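Community Help > Sports > Golf > Playing and Equipment

Coming back to golf after a long break - which tees, which ball, and do I need a handicap for our club event?

Posted by Zeletent
17 April 2022

Hi everyone! I played a lot of golf as a teenager, then stopped completely for 19 years, and in March I picked up a club again and I am completely hooked. I can't believe I stayed away so long. I have been to the range more times than I want to admit, and I've played four full rounds on our local public course.
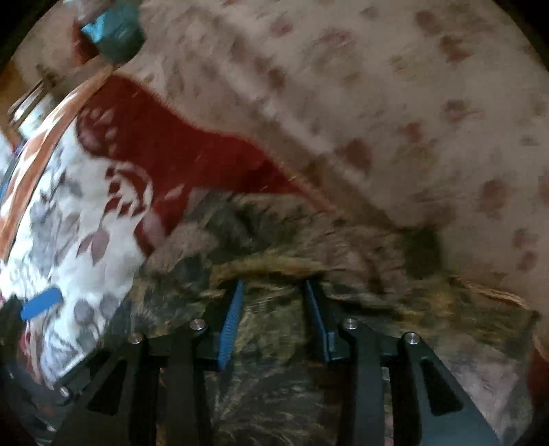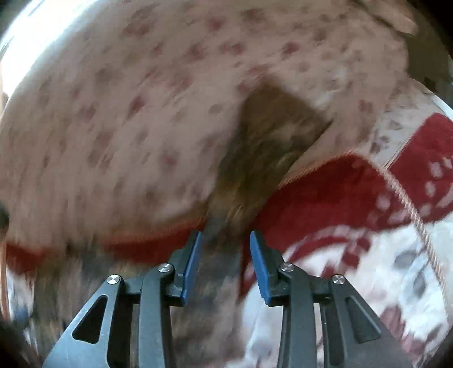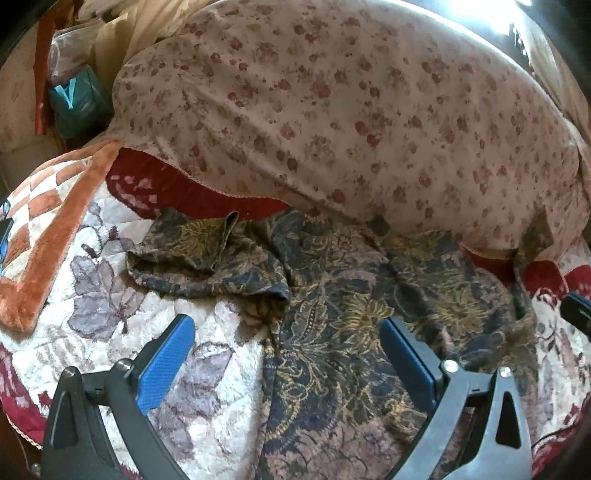

My scores so far have been all over the place, but I broke 100 on the last one and I was grinning all the way to the parking lot. I hit one 7-iron on the par 3 over the pond that I will be thinking about until I'm old. Then I topped my next tee shot into the ladies' tee marker, so there's that.

Here's my problem. The course runs a members and guests event at the start of summer and I'd love to enter. It's stroke play in the morning and then a scramble after lunch. The entry form asks for a handicap index and I don't have one. I had some kind of handicap back when I was a junior but I have no idea what it was, and I assume it's long gone.

So what I'd like to know is how I go about getting one, and whether I have enough time. Do I have to play with somebody else for the scores to count? Three of my rounds were with strangers I got paired up with, and one was by myself at the crack of dawn (best round I've had, of course). I kept all the cards.

Also, which tees should I play from? I've been going off the back set since that's what we did as kids, and the long par 4s are killing me. I hit driver and then 3-wood and I'm still not there. And does it matter what ball I use at this level? I've been playing whatever I find in the trees.

Thanks in advance, I love reading everybody's stories on here.

Updated by poster: Somebody messaged me to ask about my clubs. They're the same ones I had in high school, bought around 2000, steel shafts, and the driver head is tiny compared to what everyone else has. I put new grips on them. The putter I will never give up!

Tasmont
Marked as most helpful

Welcome back! I love posts like this one. I had a shorter break than yours but I remember that feeling of hitting one right out of the middle again, and you just want to go straight back to the range and do it another hundred times.

Okay, handicap first. The old junior one won't help you much, so think of yourself as starting fresh. You sign up through a club or through your state or regional golf association, and you do not need to be a full member of a fancy place to do it. Go ask in the pro shop, because a lot of public courses have a club attached to them that you can join just for the handicap. Then you post scores. You need 54 holes to get your first index, and you can make that up out of 18-hole or 9-hole rounds. If you start this month you have plenty of time before an early summer event.

On the round you played by yourself: in the US, a score has to be made with at least one other person along for some of the round, so your dawn masterpiece won't count. Sorry! Frame the card. For the other rounds, ask the handicap person at the club whether they'll take scores from before you signed up. Mine wouldn't, and I'd plan on playing new ones. It's golf, so that's hardly a punishment.

When you post, put your scores in hole by hole if you can. There's a limit on how much one hole can hurt you. Before you have an index that limit is par plus five, so an 11 on a par 4 goes in as a 9. Somebody coming back after a long time will have one or two of those holes in every round, and it's nice to know they don't wreck everything.

Tees - please, please move up! I was stubborn about this too. If you're hitting driver and 3-wood and not reaching the par 4s, you are on the wrong tees for right now. Go up one set for a few rounds, and if you're still hitting wood into every green, go up again. You'll hit irons into greens, you'll have real birdie putts, and it is so much more fun. Each set of tees has its own rating, so the handicap takes care of the difference. Check what tees your event uses, though, and play a round or two from those before the day.

As for the ball, pick one model and stick with it. It doesn't have to be the expensive one. What helps is having the same feel on every putt and every chip, and you can't get that with a different ball from the woods every time (some of them have been lying in a pond all winter). Buy a dozen of something mid-priced that feels good off your putter.

One more thing, and you didn't ask: spend half your range time on the practice green. With a long layoff the full swing comes back faster than you'd expect, and the touch around the greens takes longer. I did 30-foot putts, just trying to get them close, for a couple of weeks and it took more strokes off my score than anything I did with the driver.

Good luck in the event, and come back and tell us how it went!

Millet

Get a new driver. I went from an old small-headed one to a used modern one and it was night and day, way more fairways. You don't need this year's, the ones from a few years ago are great and cost a lot less. Keep the irons if you like them. Agree on moving up a tee.

Zurkora

Scrambles are the best!! Don't even worry about your handicap for the afternoon part, just find a team and have a blast. In our one last year we putted in from off the green on the last hole and you could hear us from the clubhouse.

For the morning, call the shop and ask what they do with people who don't have an index. Ours puts them in a separate group with their own prize, and yours might do the same, so you could maybe enter either way. Bring more snacks than you think you need - 2 rounds in a day is a long time on your feet if you haven't done it since you were a kid, and I hit the wall at the turn in the afternoon.

Comment from Zeletent

This is so helpful, thank you all! I'm going by the pro shop after work tomorrow to sign up, and I have a tee time already with two guys from the range. Moving up a set. The putter stays.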